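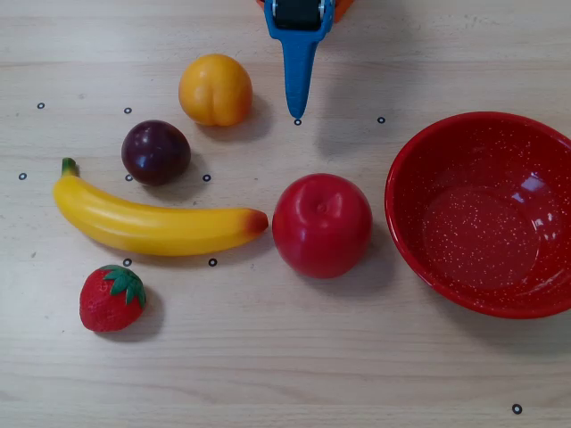 I'm looking for a software person to join us at Druko! There are 6 of us right now, and I look after the planning side of Rarninness, our control stack for small tabletop arms. It takes a request like "put the plum in the bowl" and turns it into joint motion — on a good day, anyway. 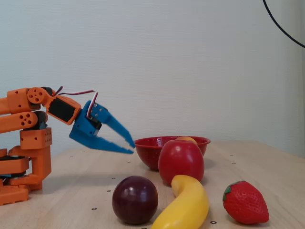 You'd be working mostly on grasp planning and the replay tool, which I wrote in a hurry and would love to hand over (sorry in advance). Python is a must, some C++ helps, and you should enjoy reading logs. It's 18 hours a week to start, from November. Send a short note and some code you like to Deirdre Doherty.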